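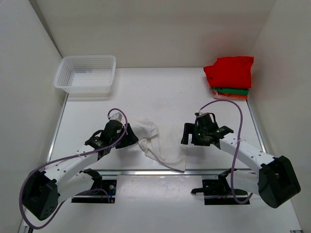 Folding whites on a bare table: worth the trouble, or just stack them crumpled?

Forum: Laundry and Linens
Started 2022-11-02

waldemar_o
I keep reading that you should fold on a big flat hard surface with the basket parked at the back and the finished pile in the far corner. My sister-in-law swears by it. She read it in the Fogh housekeeping booklet and now the whole family has to hear about it. I tried it for two weeks and I can't say I saw any gain over sitting on the bed with the heap next to me. Colored shirts are fine either way. The white stuff is where it falls apart. Put a crumpled white cloth on a white table and I lose the corners completely.

So has anyone measured this, or is it one more thing people repeat?
Waldemar Olszewski, Pavetov

selam_g
Measured, no. But I folded for a guesthouse in Etumthorpe for two seasons, more than 400 pieces on a busy changeover, and you would not have lasted one morning doing that on a bed. Your back goes first. A table at hip height, hard, with nothing in the middle of it. I'd argue about everything else in that booklet.

waldemar_o
That's a guesthouse. I have one basket a week.

linenpress14
I'm with Waldemar on this one. Every laundry page has a picture with three bright folded things in the corner and one sad white rag in the middle, and then the text says "simply smooth it out." Smooth it out how? Which edge is up? If they had a trick for that step they would show it.

conceicao_b
The trick is dull. Pick the cloth up by any edge you can find, let it hang, and run your hand down the edge until you hit a corner. Hold that corner. Follow the next edge to the next corner. Now you have two corners and you can lay it down. People try to find corners while the cloth is lying in a lump, and that takes forever on any color of table.

waldemar_o
I do hang it. With a napkin that works. With a flat sheet I end up with the far end on the floor.

conceicao_b
Then for a sheet you need a second person or a longer table. I never said it works for sheets.

linenpress14
You didn't say it didn't, either.

Wichai_P
A few things from someone who bought the fancy version. I got an Irkska folding table, white top, because my wife wanted it to match the laundry room. Looks great. The first month I hated it for exactly the reason in the first post. White towels vanish on it under a flat ceiling light. I moved a desk lamp to one side, low, so the wrinkles and hems throw a bit of shadow, and that helped more than anything I did with my hands. I still think a gray top would have been smarter.

The basket at the back is a bad idea in my opinion. You reach over your own work every time. Mine sits on a stool to the left.

selam_g
Disagree on the basket. Back left corner is fine if the table isn't deep. What you don't want is the basket in front of you where your elbows are. And with a shallow one you can see what's left in it without digging.

Wichai_P
How deep was your table?

selam_g
I could touch the far side without leaning. Never put a tape on it.

Wichai_P
Well, mine I can't, so there's our difference.

nuanchan.w
Can we talk about the pile? I see people put a big thick item on top of thin ones, and one corner always lifts up and hangs there. Then you carry it to the closet and the top one slides off. I put the biggest piece at the bottom. Red over green over orange looks cheerful in a photo, but in my house the bulky red one would be on the floor by the second stair.

linenpress14
If it's folded square it won't slide. The edges matter more than the order.

nuanchan.w
Square edges on a puffy sweatshirt? Good luck. It's square until you let go of it.

waldemar_o
I never had a pile slide, but I carry it in the basket. The basket is empty by then anyway, so why not use it?

nuanchan.w
Because then it gets crushed into the basket and you unfold it again to look at it. At least I do.

conceicao_b
I carry mine in the basket too. A basket with mesh sides and a flat bottom is fine if the stack fits with a little room. If you have to push, make two trips.

hallcloset_800
Unpopular opinion, but why fold cleaning cloths at all? Throw them in a bin. I stopped in January and my life is the same.

selam_g
Cleaning cloths, agreed. Dish towels and pillowcases, no. They take up double the shelf.

hallcloset_800
Double? Says who? I'd want to see that shelf.

selam_g
Come over and I'll show you the shelf.

waldemar_o
OK. I'll try the side lamp, because that one at least has a reason behind it, and the corner thing for anything smaller than a bath towel. Sheets stay on the bed. I remain unconvinced about the basket and I'm not buying a table. Will report after a few loads.

Wichai_P
Put the lamp on the side opposite your good hand or you'll be working in your own shadow. Took me a week to figure that out.

linenpress14
Still waiting for someone to explain fitted sheets without the words "tuck" and "simply."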